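Waiting Time and Hot Drinks in the Tunstall Station Cafe
Project report by Guilan Guo and Uriel Huerta
Supervisor: Lakshmi Rodrigues

1. Why we chose this subject

Many students in Lorkinmont take the early train, and they often complain that the line for coffee is too long. We wanted to know if people leave the line because of the time or because of the price. We asked 77 customers during one week in May. Each person got a short paper form with seven questions. The cafe sells most of its drinks to go, so our questions were only about drinks in a cup without a handle.

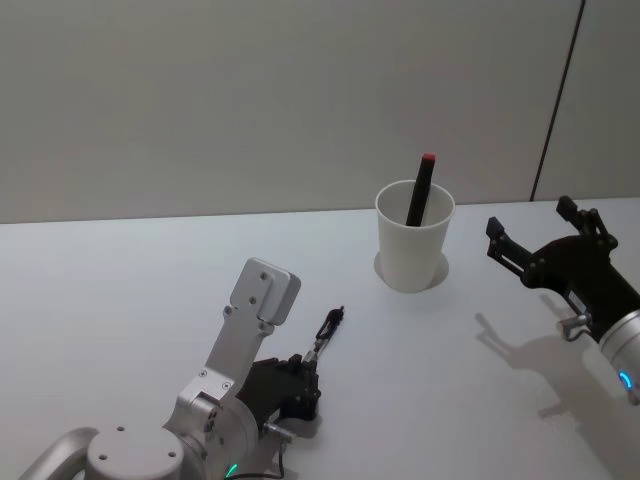 2. How we asked

We stood near the door and did not speak to people who were already late. The form was tested first with two classmates, Hongmei Dai and Xiuying Lu, who found the question about price not clear. We wrote it again in more simple words.

The forms were filled in by hand. Pens were a bigger problem than we expected – many customers took them to the train, and on the second morning we had to buy more. After this we kept the pens standing in a cup, and fewer were lost.

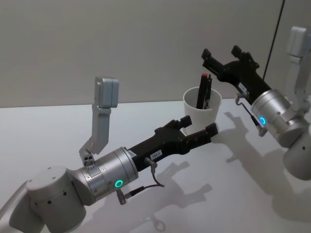

Reading time: 2 minutes

3. What we found

Most people said that they accept the price but not the wait. Customers who travel every day were less patient than visitors, and several of them wrote that they would order before arriving if it was possible. A few asked for a second line only for tea.

Our result has limits. We asked only in the morning, and the people who had already left the line could not answer us. For the next project we would like to compare with the cafe in Skondham, where the station is smaller.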